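Trays Out! Getting Ready for the Ilgate Summer Social

Jun 4, 2018

If you came to the spring supper in April you will remember the line for drinks. It went past the coat hooks, out the side door and most of the way to the bike rack, and by the time people at the back got to the table the ice had given up. We had a great night anyway (that bean dip!), but Mairéad Buckley went home determined to fix it, and I think she has.

Her idea is trays. Each group of seats gets its own, already set with drinks, cups and a bowl for snacks, and it goes straight to the table before anybody has to stand up. She tried it at her niece's graduation party in Batlow and says people were eating and talking inside of five minutes. I was sold the moment she told me.

So we have borrowed a stack of brown plastic serving trays from the Netancombe hall kitchen, the kind with a raised rim and a proper hole at the end to get your fingers through. I can't tell you how happy that rim makes me. Anyone who has carried drinks over the bump in our back doorway on a flat board will feel the same! We have 24 of them, and they need to go back clean, so please don't take one home with your leftovers.

Kenta Tsuji and I spent a very cheerful evening working out what goes where. Kenta likes the cans in first, close to the handle end, where your hands can steady the weight. I started with the bowls and ended up moving them every single time. His way is better and I have told him so. Cups go on last. We're using the red party cups again, and there are sleeves of them left in the tall cupboard, so please don't buy more.

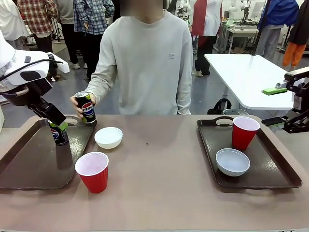
Bowls are the one thing we are short of. Small ones are perfect for nuts and olives, and shallow ones work nicely for chips as long as you refill them. They don't have to match at all. I love a tray with a bit of a mix on it! If you can lend a few, put a piece of masking tape with your name underneath and leave them in the blue crate by the office before the party.

Drinks will be cola, lemonade and Domnica Anghel's ginger cordial, which deserves a newsletter item all to itself. She is making 8 bottles and would like the empties back, please.

Setup starts at 3:00, and we could use a few more pairs of hands for filling trays. Santino Ledesma has the list and will happily put you down for half an hour or the whole afternoon. Come even if you have never set a tray in your life. There will be music, and the snacks that don't fit have to go somewhere.

Ecaterina Costache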